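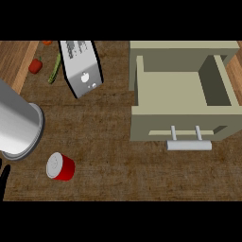 Red pepper, green stem, wooden table.

Seed order closing soon – please read

Quick one from the Tonside allotments, typing this between shifts so forgive the state of it.

The group seed order goes in at the end of November. Same as last year, one big order through Girkix, split up in the clubhouse when it lands. If your list isn't with Reet Petrauskas by then you'll be ordering on your own and paying your own postage. Lists on paper, in the box by the gate. Not texts. She lost three last year in her texts and one of them was mine.

Peppers first as that's what everybody asks. Setari is back in the catalog, the sweet red one, thick walls, did well even outdoors on the south plots. Assunção is the long one – slower, needs cover, and worth it if you have a greenhouse or a decent windowsill. Packets of both are small so don't put down "one" and expect to share it with your sister. Start them inside in late winter, somewhere warm, and don't rush them out. I lost a whole tray to one cold night in spring and I'm still annoyed.

Onions – sets only this time, no seed. Potatoes are a seperate order, comes round after the holidays.

Lettuce. We have loads of lettuce. 3000 seeds in the catering packet from last season and barely a dent in it. Help yourselves, it's in the biscuit tin, top shelf of the shed. Bring your own envelope.

Money: last year's order came to $327 and we were short at the end becuase two people never paid up. You know who you are. Cash with your list please.

Raimonds Mägi is giving up plot 4 after a very long run there. Bad knees, he says, and a new grandchild. Currant bushes are staying, the cold frame is spoken for. Waiting list has been told. He'll still be down for the bonfire and has promised the soup again, so if you have squash going spare leave it outside the clubhouse with his name on it.

Water goes off at the first hard frost. Drain your hoses. Empty your butts if they're the thin plastic kind, two of them split last winter.

Also – whoever has the long loppers, back in the shed please. Hedge on the road side needs doing and I'm not doing it with kitchen scissors.

More next month when the order's in.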